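Gidard card templates, release of cut files and stamp layout sheets. Maintained by Natalina Martinelli.

Files are SVG, with a PDF copy of each sheet. 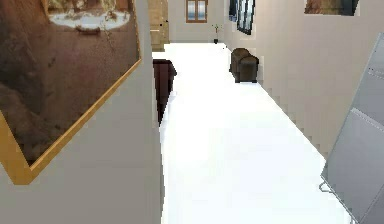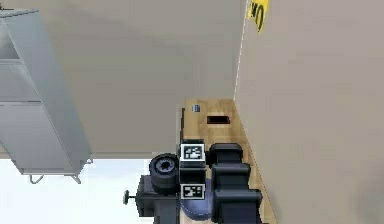
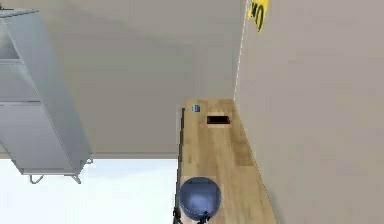

*Grurnamham, 25 March 2021*

## Contents

- `cut/`: 132 die-cut outlines
- `layout/`: 29 stamp placement sheets
- `sentiments/`: text lines, English only

## Notes

Raster previews are 600 dpi. Outlines have a closed path and no fill. Fold lines are on a separate layer named `score`; turn it off before cutting.

Sheet 262 has the wrong margin on the left side. Use the PDF copy until it is fixed.

## Credits

Layouts: Joar Magnusson. Test cuts: Faith Kimaro.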